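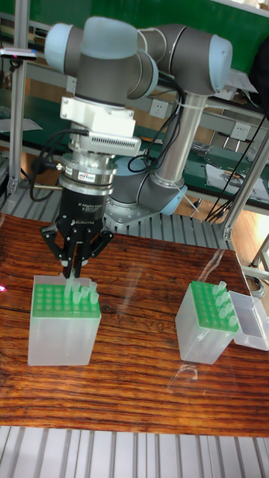
Portoirs pour pointes de pipette Suven : boîte givrée, plateau vert

Note : 3 sur 5
Testé par Zlata Panasiuk, 6/25/19

Construction
Boîte rectangulaire en plastique translucide givré, plateau perforé vert vif. Le niveau de remplissage se lit de dessus : les pointes, à peine verdâtres, restent visibles sur le plateau, un peu moins bien sous éclairage rasant. Le givrage masque en revanche la partie basse des pointes.

Tenue des pointes
Les trous sont réguliers et sans bavure. Une pointe isolée dans un angle reste droite, même quand le reste de la grille est vide. Après 60 cycles de chargement, le jeu latéral n'a pas augmenté de façon mesurable.

Stabilité
Point faible du produit. Sur un plan de travail en bois brillant, la boîte presque vide glisse à la moindre poussée latérale. Quatre patins adhésifs règlent la question, mais Suven n'en fournit pas.

Couvercle
Plastique transparent, clipsage ferme. Le couvercle se retire entièrement, faute de charnière, et il faut lui trouver une place sur la paillasse. Nous le calons contre le portoir.

Prix et disponibilité
Carton commandé chez Bondum, livré sous neuf jours. Le lot de recharge contient 1 000 pointes, soit environ 3 semaines d'usage dans notre laboratoire. Le plateau n'est pas vendu séparément.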